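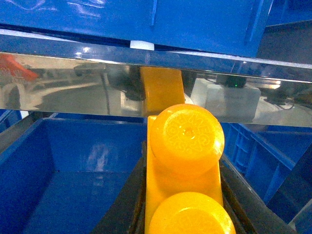 The Town That Counts Its Empty Houses

When the school in Trutitz closed its upper classes, the families with older children had two choices. They could put them on the bus at six in the morning, or they could move. Most of them moved. The bus still runs, but now it carries mainly nurses and shop workers going down to Duan, and it comes back in the evening half full.

Trutitz has 1,422 residents according to its last count. Its mayor would like to keep it above 1,400, because below that level the regional office reviews the health post. I heard this number many times during my stay. People mention it the way that people in other places mention the price of gasoline.

I came in December, which is not a kind month for the valley. The sun goes behind the ridge at half past two. On the upper street I passed nine houses and saw light in four of them. Hsin-yi Tai, a geographer who has studied the valley since her doctoral work, walked with me and corrected my first impression. A dark house, she said, does not always mean an abandoned house.

"Three of these belong to people in Duan who come in summer," she told me. "One is in a dispute between cousins. The last one is really empty. For planning, these are three different problems, and the census puts them in one box."

Her own survey does not put them in one box. She asks who holds the key, who pays for the water, and when somebody last slept there. From the answers she found that 401 dwellings in the valley stand without a permanent resident, and that more than half of them are heated for at least some weeks of the year. The pipes must be kept from freezing, the road must be cleared of snow, and the street lamps must burn. The costs of a village do not go down at the same speed as its population.

In Duan the difficulty is the opposite one. The town at the mouth of the valley has received almost everybody who left the upper villages, and many others who came from much farther away to work in the warehouses. Rents on the river side have doubled in the time it takes a child to finish primary school. The sewage plant was built for a smaller town. In wet weeks it cannot treat everything that arrives, and the rest goes into the river. The fishermen below the bridge know it before the authorities publish it.

Muthu Kurup was one of the newcomers. He arrived with a contract for a single season and shared a room in the district of Mendgate, where the old tannery workers used to live. Now he rents an apartment there with his wife and their daughter, and he represents the tenants of his building before the housing office. I asked him whether he would consider living in Trutitz, where a whole house costs less than his apartment. He had considered it very seriously. He even went up twice to look at one, with a plum tree behind it.

"The house was good," he said. "But my shift ends at ten at night, and the last bus is at eight. So I would need a car, and my wife would need a second car. Then it is not cheap anymore."

The regional government has noticed the same thing, slowly. Its plan, named Mastora after the stream that joins the villages, offers 2,000 a year to each household that moves into a vacant house and stays for at least 3 years. So far it has brought eleven households to the valley, six of them to Trutitz. Tai does not call this a failure, but she points out that the plan pays for walls and roofs, while people left because of the school and the bus.

There is also the question of the land. Where the terraces are no longer mowed, young birch and hazel have come in. Some ecologists are pleased with this, and there are certainly more deer. The farmers who remain are less pleased. The dry stone walls collapse when nobody repairs them, and after heavy rain the soil moves down to the road. Meanwhile the last orchards on the edge of Duan are marked for two new rows of apartment blocks. So the valley is gaining forest at the top and losing fields at the bottom, and a map that shows only the total green area reports almost no change.

On my last evening I took the late bus down from Trutitz. The driver waited two extra minutes for a woman who was running with a bag of bread, and then we left. The regional office will decide in spring whether to add a departure at eleven at night. Kurup has already sent his letter in favor of it, with the signatures of thirty neighbors.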